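# The fruit box has seniority

We've had a fruit bowl for years. It was a wedding present, it weighs as much as a car battery, and it lives on top of the fridge holding takeout menus and a key that opens nothing. The fruit lives in a red cardboard box.

The box came with something else in it, back when we moved to Nonthorpe. It was supposed to go out with the recycling in March. Somebody set two oranges down in it on the way to the sink, and by the following morning it was furniture. Throw out a box, sure. Throw out the place where the oranges go? Good luck.

My complaint is with how it gets filled. The market on Ballance Street sells citrus by the bag, and left to myself I'd buy one bag and be done. My household prefers a sampler. A few oranges in sizes that don't match, something red, something dark, and a couple of small pale things that I eat only when I've lost track of what I'm doing. The kumquats get their own plastic container because they're considered delicate. I've been kept in worse conditions than those kumquats.

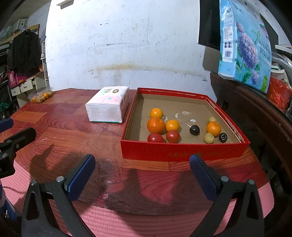 My sister's position, delivered over the phone with her mouth full, is that mixed fruit in one box ripens faster, that everyone knows this, and that I should split it up before the soft ones take the oranges down with them. She owns a tiered wire stand. She has mentioned the stand before.

I did look into stands. Toprak Home has one for 90 dollars, and the reviews use the word "statement." I'd like my fruit to keep its statements to itself. The box cost nothing, it slides, and when the bottom gets grubby I wipe it with a tissue from the pack that has settled in next door. Wiping cardboard is a poor idea. You mostly move the smudge to a new address.

So for now there are house rules, widely ignored:

- Soft things toward the front, where they can be seen and felt guilty about.
- No putting fruit back after one squeeze and a face.
- The last orange belongs to whoever didn't eat the one before it.
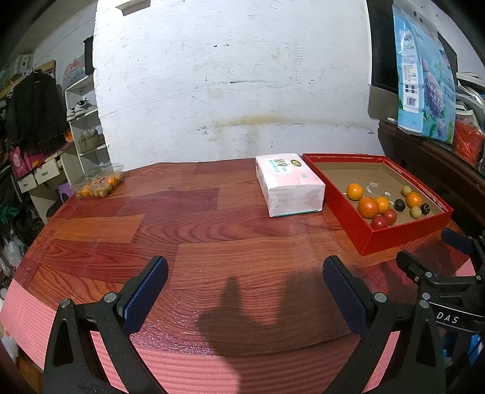
*The box and its neighbor, the tissues.*

I went up on the step stool last night to see about giving the bowl its job back. The takeout menus are from a place that closed, so those can go. The key I put back in the bowl, and the bowl stayed where it was. I had a kumquat and went to bed.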